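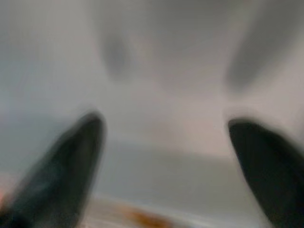 1. 導入:捨てた物の記録から始める

スライドを出したまま、少し待ってから話し始める。自己紹介は司会が済ませているので省く。

今日の話は、家庭で食品を捨てるときに何が起きているか、です。Flasadportで12月に行った聞き取りをもとにします。参加したのは37世帯で、捨てた食品を紙に書いてもらいました。書く項目は品名、買った時期、捨てた理由だけです。重さは量っていません。前の年に量りを配ったとき、途中でやめる家が多かったためです。

集まった記録は324件。ここで数字のスライドに切り替える。品目の内訳は配布資料の裏面にあるので読み上げない。

2. 何が捨てられているか

野菜がいちばん多い。次が調味料と瓶詰め。肉と魚は意外に少ない。高かった物は覚えている、という説明を何人もの方がしていました。

野菜は、使いかけの半分が目立ちます。キャベツ、大根、セロリ。セロリは一本売りの店が近くにあるかどうかで、はっきり差が出ました。店の地図は質疑で聞かれたら出す。

調味料のほうは事情が違います。傷んだから捨てるというより、いつ開けたか分からないから捨てる。期限の表示は未開封が前提なので、開けた後は各自の判断になります。ここで「開けた日を書いている方」と会場に聞き、手を挙げてもらう。挙がらなくても先へ進む。

3. 買い物の前に見るかどうか

店に行く前に冷蔵庫の中を見る家と、見ない家があります。見ない家が怠けているわけではなく、仕事帰りにそのまま店へ寄るので、見る機会がない。朝のうちに見ておくという方もいましたが、夕方には忘れているそうです。

対策としてZuniaというアプリを試した世帯があります。入力が続いたのは最初のうちだけで、あとは紙のメモに戻りました。扉に貼った紙に、なくなった物を書く。家族の誰でも書けるのが利点です。

(時間が押していたら、アプリの話は一文で済ませる)
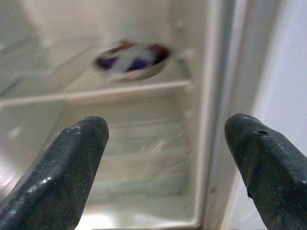
Solange Gaillardからは、買い物メモに「ある物」も書くべきだという意見が出ました。足りない物だけを書くと、店で安売りを見たときに、家にまだあるかどうか判断できない。自分は卵と牛乳とバターだけ、残りを毎回書いている、とのことです。

もっともな指摘なので、今回の資料ではメモの様式を二段に変えました。左が「ある」、右が「買う」。全部書こうとすると続かないため、左の欄はわざと狭くしています。

4. 置き場所の決め方

早く使う物の場所を一段だけ決める。決めるのはそれだけにしてください。棚を細かく分けた家では、分け方を知っている人が一人しかおらず、ほかの家族が入れた物がかえって奥に残りました。

容器を買いそろえる必要もありません。Pruvostの講座で保存容器を一式すすめられ、2,000円以上払ったという方がいましたが、捨てた件数は前と変わらなかったそうです。容器が悪いという話ではないので、言い方に注意。

扉側のポケットは調味料が集まりやすい所です。月に一度、全部出して戻す。ついでに開けた日を油性ペンで書いておく。
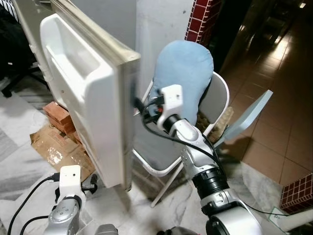

補足原稿(読み上げ目安:3分)

質疑で必ず出るのが、期限切れをいつまで食べてよいかという質問です。個別の食品については答えない。消費期限と賞味期限の違いだけ説明し、資料の末尾にある相談窓口を案内する。

冷凍についての質問には、入れた日を書くこと、小分けにすること、と答える。冷凍した物が捨てられた記録も少なくありません。袋の中身が分からなくなった、という理由が大半でした。

記録用紙は受付に置いてあります。会報Wovnessの次号にも同じ用紙が付くので、今日持ち帰れない方はそちらを使ってください。提出は任意、名前は書かなくてかまいません。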